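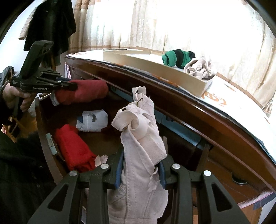 Section 4: Setting up a screening

Read this section before you run your first film through the Isix player. It covers loading the film, setting the picture shape, checking the sound and building a playlist with trailers. It assumes that the player is already connected to your projector and amplifier as shown in Section 3. If you are using the older Iltineck player, most of the steps are the same but the menu names differ. See the note at the end.

4.1 Before you start

You will need:
The drive or disc supplied by the distributor
The licence key, usually sent by email
The booking sheet, with the running time and picture shape
A set of spare leads

Check the licence dates against the booking sheet. A key opens and closes at a set time, and the player will refuse to show the film one minute outside it. If your test run is on the day before the screening, ask for a key that covers both days.

4.2 Loading the film

1. Switch on the player and wait for the green light to stop flashing.
2. Plug the drive into the port marked IN on the front panel. Do not use the rear port.
3. Press Menu, then choose Library, then Add Title.
4. Select the film from the list. Long titles are cut short on the display, so compare the code on the drive label with the code on screen.
5. Press Copy. A two-hour feature takes 18 minutes. A film with several language versions takes longer.
6. When the display reads Copy Complete, press Eject and wait for the message before you pull out the drive.
7. Choose Library, then Keys, and load the licence key from a memory stick.

CAUTION: Do not switch off the player during copying. If the power fails, delete the part-copied title and start again from step 3.

Note: The library holds 2,000 GB. Old titles are not removed when their licences run out. Delete them yourself from Library, then Expired.

4.3 Setting the picture shape

1. Find the picture shape on the booking sheet. Most features are either Flat or Scope. Older films may be marked Academy.
2. Press Picture, then choose the matching preset.
3. Play the test chart and walk to the screen. All four arrows should touch the edge of the masking.
4. If an arrow is missing, use the Zoom keys on the projector remote, then Shift, in that order.
5. Press Store and hold it until the player beeps twice.

Storing a preset overwrites the old one. Write down the existing zoom and shift numbers first.

Horror films and other dark features show up stray light more than anything else you will screen. Play a night scene from the film with the house lights off and the exit signs on. Check for light spilling from the booth window and from phones or lamps left on at the sound desk. Leave the brightness setting alone, as the blacks will turn grey if you raise it.

4.4 Checking the sound

1. Set the amplifier to 5.
2. Press Sound, then Test. A hiss plays through each speaker in turn, starting at the front left.
3. Sit in the middle of the room and listen to one full round.
4. Play a quiet passage with speech, then the loudest passage you can find.
5. Adjust the amplifier until speech is clear from the back row.

CAUTION: Films with sudden loud effects can damage small speakers. Do not set the level from a quiet passage alone. With Schouten wall speakers, never go above 7.

A full room soaks up sound. Expect to raise the level by half a step once people are seated.

4.5 Building the playlist

1. Press Playlist, then New.
2. Add items in running order: house slide, trailers, certificate card, feature.
3. Set a preset for each item. Trailers are often Flat even when the feature is Scope.
4. Add the house lights cue at the start of the credits, or at the end if there is a scene after them.
5. Save the playlist under the film title.
6. Play the first 30 seconds of every item.

If the picture jumps between items, add two seconds of black from the Extras menu.

4.6 Using the Iltineck player

On the Iltineck, Library is called Store and Playlist is called Show. It has no Expired list. Error 327 means that the key is for a different machine, and error 137 means that the key has not opened yet. For the first, send the serial number to the distributor and ask for a new key.

Section revised 10 November 2024 by Ningsih Pillai. Steps checked by Adi Nasution.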